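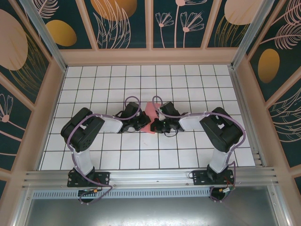 Science and Technology > Robotics > Student projects > Flosis

Flosis is a student robotics project of the technical college in Drasar. Its subject is the handling of thin, flexible material, mainly paper, with two robotic arms which are controlled together. The project is part of the elective course in automation and is open to students from the second year.

The project started as an evening club, in which the members built small line-following vehicles. The change to arms was made after the club was admitted to the course program in February. The name was kept from the club period.

Students work in groups of four. Each group prepares one task for the arms, for example to pick up a sheet, to fold it over, or to pass it from one gripper to the other. In the first part of the course the arms are guided by hand control, and every attempt is recorded. A collection of 400 attempts is required before a group may train its own control program. The attempts in which the paper was dropped or torn are also kept, but in a separate folder.

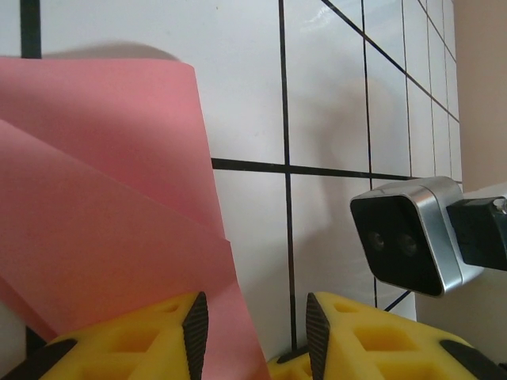
Delić

Paper was chosen as the main material for the reason that it is cheap and keeps a crease. On the other hand, it is difficult to grip a sheet which lies flat, and a curled sheet can hide a part of itself from the cameras. Some groups ask for heavier paper, and this is permitted if the weight is written in the report.

The final evaluation takes the form of an internal competition, called the Vilen Cup after the hall in which it is held. Each group has five trials. Points are given for the position of the fold and for the time, and a trial is stopped when a gripper pushes against the table. The most recent cup took place on 26th July. The winning group reached 354 points, with a task in which both arms hold the same piece.

The reports of former groups are kept in the college library and can be read there on request.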